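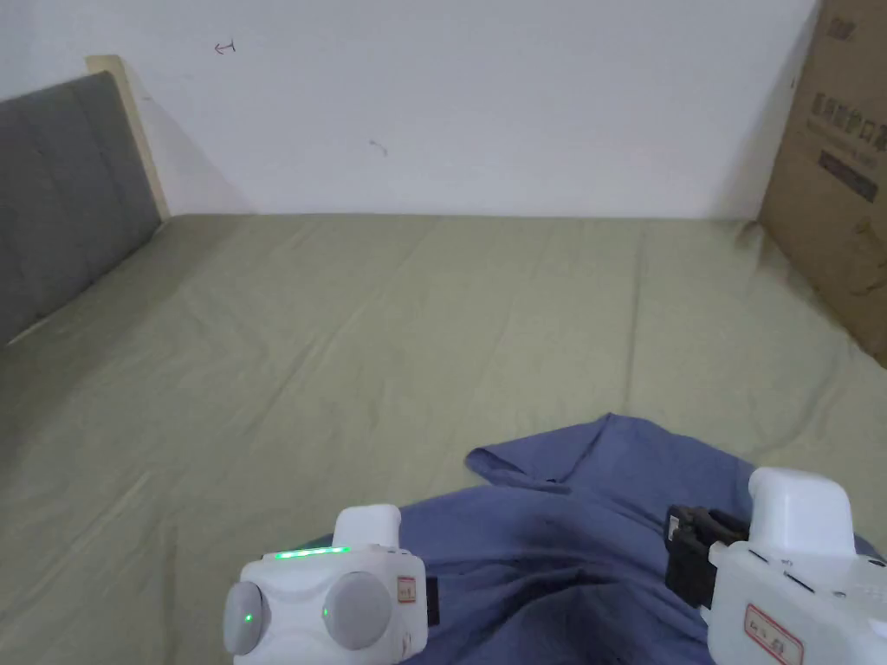
Blue garment on the bed, two grippers, round one.

Keerthana Annamalai
10th November

Right, I've had a proper go with the Grevoseo hand-held gripper kit now and I'm a bit in love with it, so here come some posts.

You get 2 grippers, one for each hand, and you do the chore yourself while they record it. Then the robot arm gets trained on what you did. The kit costs 2,480, and I've been on the Mondberg trial since September so I haven't paid a penny yet.

I chose folding because it's the job I'd most like to hand over! A crumpled blue thing on a green sheet is a great place to start – the colours are easy to tell apart, and a bed gives you loads of room to spread out.

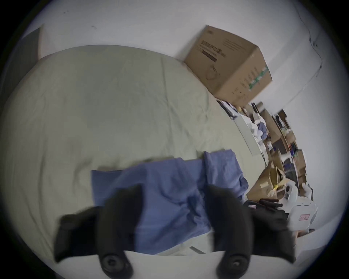
Picking up a single layer is the hard bit. You think you've got the edge and you've got the edge plus half the middle as well. Rajeshwari Naidu told me to come in lower and slower and she was dead right, my folds got so much neater after that.

Grumbles, so I'm being fair: my wrists ache after 20 goes in a row, and the manual is thin on how to sort your recordings into folders. I lost a whole evening to that. 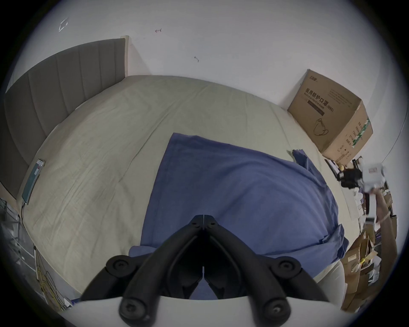
Support have been lovely though. Baldur Gunnlaugsson answered my very long email the same day, folder questions and all.

I'm up to 1,516 recordings (yes, really) and I still look forward to the next lot. Towels after this, then fitted sheets if I'm feeling brave – ask me anything about the kit and I'll reply tonight.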